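How to dye faded cotton napkins with tea

If your white napkins have gone that sad, greyish colour that no amount of washing will shift, a pot of strong tea will give them a few more years of life. I did a whole drawer of mine this May (some had been my aunt's, and they'd seen a lot of gravy) and I was so pleased with them that I've been eyeing up the pillowcases ever since!

Start by weighing the napkins while they are dry. Mine came to 127 g, and I used plain black tea bags, the cheapest in the cupboard. Cotton and linen both take tea nicely. Polyester hardly takes it at all, so do check the label first.

Wash the napkins without softener and leave them damp. Bring 3 litres of water to the boil in a stainless steel pot, turn off the heat, drop in the tea bags and go and do something else for half an hour. Squeeze the bags out and fish them all away, as a forgotten one will leave a brown blotch. You want the brew much darker than anything you'd care to drink - the cloth always dries several shades paler.

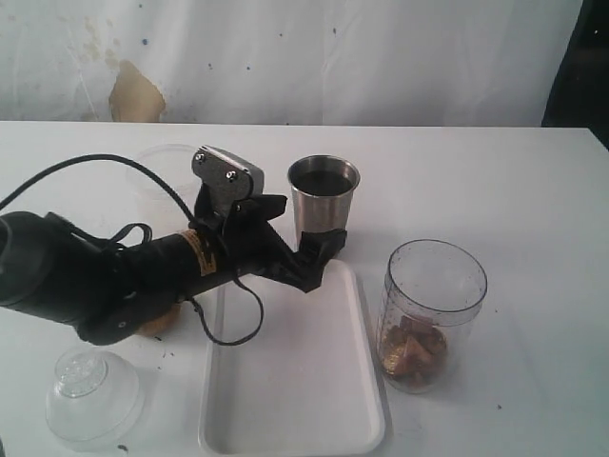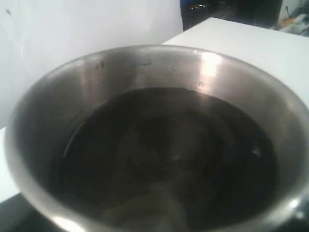

Second picture: very dark liquid in a stainless steel pot.

Now put the napkins in one at a time, opening each one out as it goes under. Stir gently for the first five minutes and every so often after that. Twenty minutes gives a soft cream, and an hour is nearer to biscuit. My friend Hok-lam Kong leaves hers overnight and gets a lovely deep tan, but she has more patience than I do.

Rinse in cool water until it runs clear, then soak for ten minutes in a bowl of cold water with 100 ml of white vinegar. Give them a last rinse and dry them flat, out of the sun - pegs can leave little marks. For the first few washes keep them away from your whites, and iron them on the wrong side.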